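Home Projects Students Reports Contact

Category: Student Work / Everyday Design
Reading time: 2 min

A School Backpack and Its Small Things
Project report by Elsa Öberg and Amos Quintanilla, Clundemer group

Our topic was packing. Many students in our course lose time every morning looking for an eraser or a pen, and we wanted to know if the bag is guilty or the habit. In February we interviewed 10 students at Flurness, and Amos wrote a diary of his own bag.

For the practical part we chose a navy blue backpack with a light patch and several zippers. The small things were ordinary ones – a marker, an eraser and a few others, also tools.

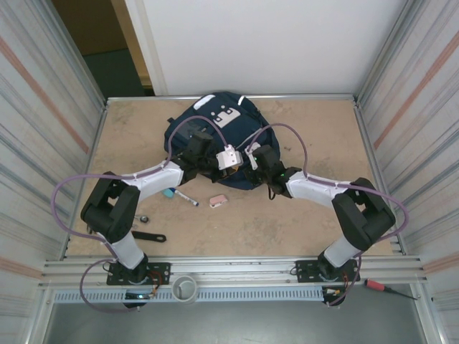
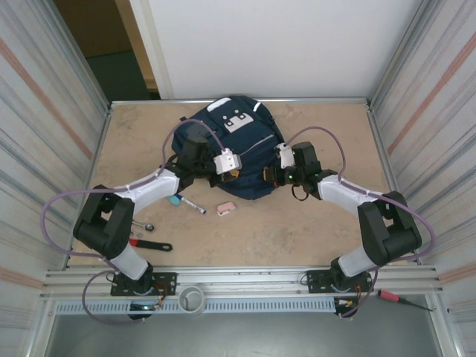
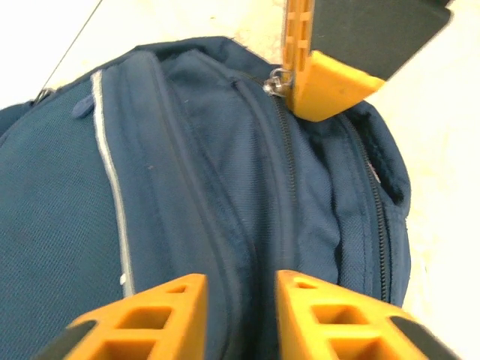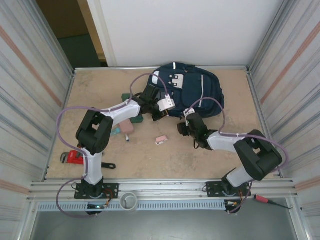

From the interviews we learned that 4 students never empty their bag before the weekend. Another 3 told us that they have two erasers somewhere, but they cannot say in which pocket. Elsa thinks that dark fabric makes it worse, and I agree with her partly.

Our teacher Ms. Vaher asked why we did not compare with a bag of a bright color. We had no time for this. It can be a task for the next group.

We recommend one fixed pocket for writing things, and to empty the bag on a table one time in a week. The interview form is kept in the Jiltaneck folder, together with the diary of Amos.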